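Most toy cleanups fail at the sorting stage. Play food goes here, animals go there, and by March the labels mean nothing.

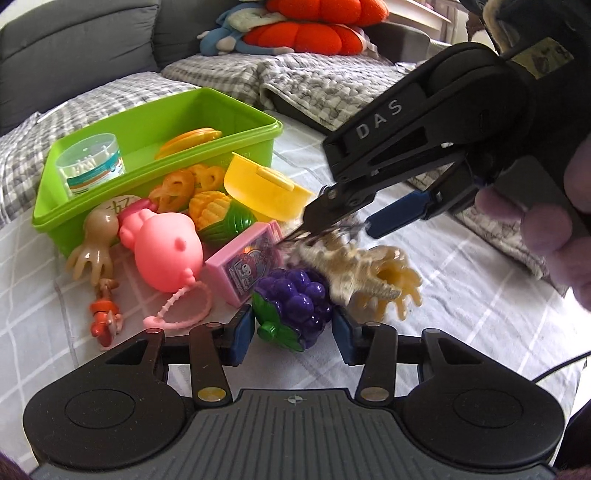
A single green bin asks less. Spread a sheet before anyone starts playing, and the strays stay in one spot. Corn, plates and pretzels can all go in together.

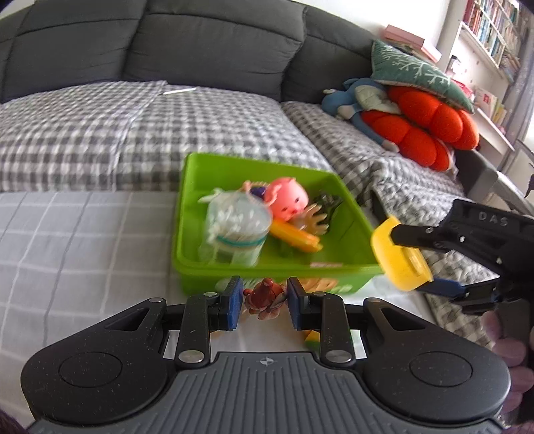 Prosholm, a small storage shop, suggests keeping 2 bins at most and swapping them when interest fades. Cotton swabs and other bathroom things belong on a high shelf, even if they keep turning up with the toys.
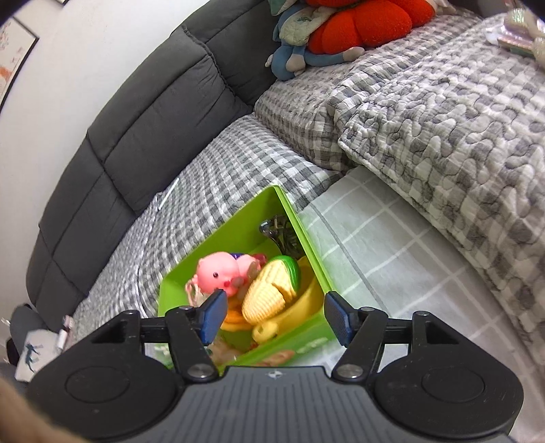

A pig and an ear of corn don't need separate homes. Leave the lid off, keep the bin low, and put it away before bed.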